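Wulby (student robotics project)

Wulby is a two-armed robotics project run by students of the Sedgwick evening engineering class. Its subject is tidying: the arms are taught to pack, sort and close everyday containers on a tabletop. The project grew out of a spring assignment on gripping thin objects and quickly became the most popular bench in the class, with a waiting list for arm time in most terms.

Background

The class had worked with single arms for several years, mostly stacking blocks and sorting bolts. Natalie Lambert, who teaches it, wanted a job that really needs two hands, and boxes with lids turned out to be a wonderful source of trouble. A lid slides when it is pushed from one side, and a tray full of small things shifts whenever the box is bumped. Students picked the first-aid box as their main task after trying lunch boxes and pencil cases, and it has stayed the favorite ever since.

The task

A full run of the first-aid task has the arms place small supplies in a clear compartment box and then fit the lid. Paper packets are the hard part. They wrinkle, lean over and stick to each other, and a grip that is fine for a tin will crumple them. Clear plastic adds a second puzzle, as the walls throw back bright reflections and whatever lies under a lid shows straight through it. Students spend a surprising amount of time on this and tend to get very fond of the problem!

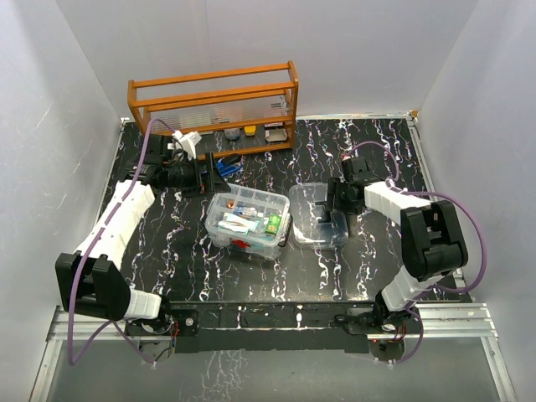
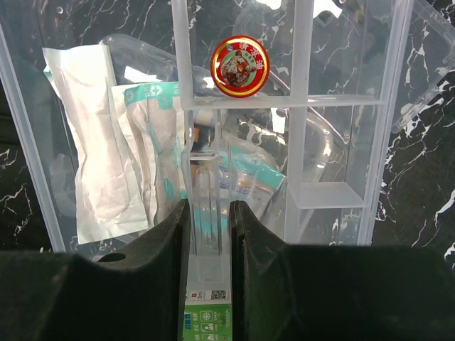

The first-aid task on the black, white-veined tabletop: both arms with the open box and its lid (first picture), and packets and a tin of balm between clear plastic walls (second picture).

Training and scoring

Pairs of students record practice runs, check them and throw out the bad ones. The first set held 327 runs, of which 208 were kept. Scoring is out of 60 points. Most of them go to the packets, with a smaller share for the lid, and points are taken off for anything dropped or bent. A pair that finishes early may try again with the contents in a new arrangement, and the better score counts.

Gredano Open Bench

Wulby is shown each year at the Gredano Open Bench, a friendly meet for school and evening-class teams. On Wed 8 July the Sedgwick team ran the first-aid task there and scored 50, its best result so far. The team from Bondora, a regular rival, uses the same scoring sheet, and the two groups trade notes freely. A joint session is planned for September, with a sewing kit as the new container.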